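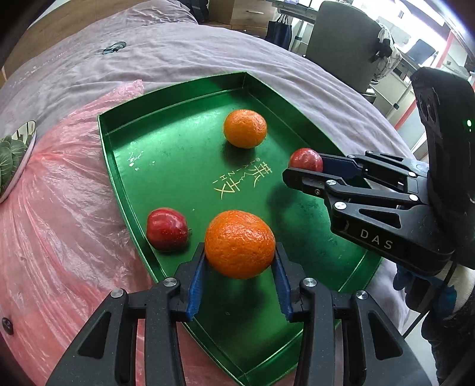

Noreen Gilani thinks apples and oranges should never share a tray for more than an afternoon, and that anyone who does it deserves the mushy apple at the bottom. She left that under my last fruit post, and I've been arguing with her in my head ever since (Noreen, I love you, but mine get eaten way too fast for that!).

So welcome to the May fruit gallery! It's a short one, three pictures, mostly an excuse to talk about color and about what I like to keep with what. Two oranges and two red apples on the green tray is my favorite combination of the whole bunch. I'm a sucker for red on green, and the shine along the edge of that tray makes everything look like it costs more than it did.

The oranges came from the stall in Rorncombe, the one by the bus stop with the striped awning. Fahad Qureshi told me to pick them by weight and ignore the skin completely, so now I stand there holding one in each hand like a set of scales. A little dark spot near the top has never put me off. The apples I'm fussier about. They have to be small enough to finish, because half an apple going brown on the counter makes me sad.

Pears are another story. I used to leave them out with everything else, then forget them, then find them at exactly the wrong moment. My window for a good pear is maybe two days long, and I'm usually out of the house for both of them. What works for me is pressing gently up by the stem every morning while the coffee's on. If it gives even a tiny bit, that's breakfast sorted. Shazia Cheema puts hers straight in the fridge once they get to that stage and swears she gains most of a week. I tried it and got three extra days, so I'll take it!

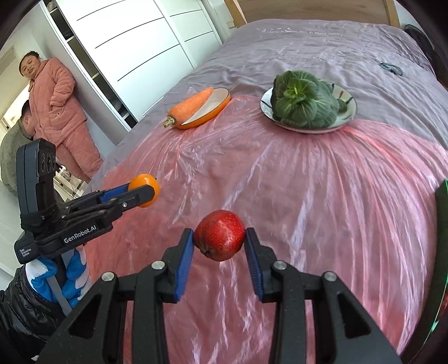 *Red pear and a little orange fruit over the mauve-grey duvet, pink sheet underneath.*

I love the speckles on a red pear. They're hard to catch in a photo and they vanish completely if the light is too yellow. I keep wanting to paint one, and then I eat it.

Next up is the green tray again with a lot more going on: oranges, plums and a speckled red apple. Plums are my weakness. I always want both kinds, the red ones for snacking and the dark purple for a crumble, and I never buy enough of the purple. There's a carrot off to the side too, plus a plate of leafy greens that I'm fairly sure is bok choy. Vegetables get in everywhere around here. 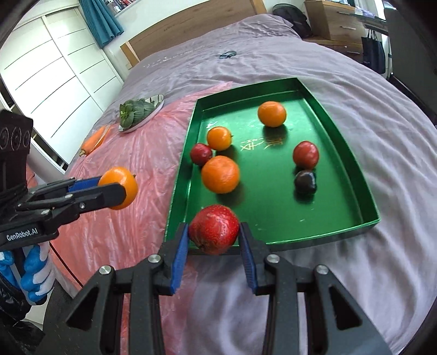
## Plum crumble, since you asked

Noman Farooqui wanted the recipe, so very quickly: 12 plums, halved and pitted, 50 grams of brown sugar, and a squeeze of orange. Rub cold butter into flour and oats until it looks like gravel, pile it on top, and bake until the juice bubbles up the sides. Leave it alone for 10 minutes before you dig in. I have burned my tongue on this more than once, and I'll probably do it again this weekend.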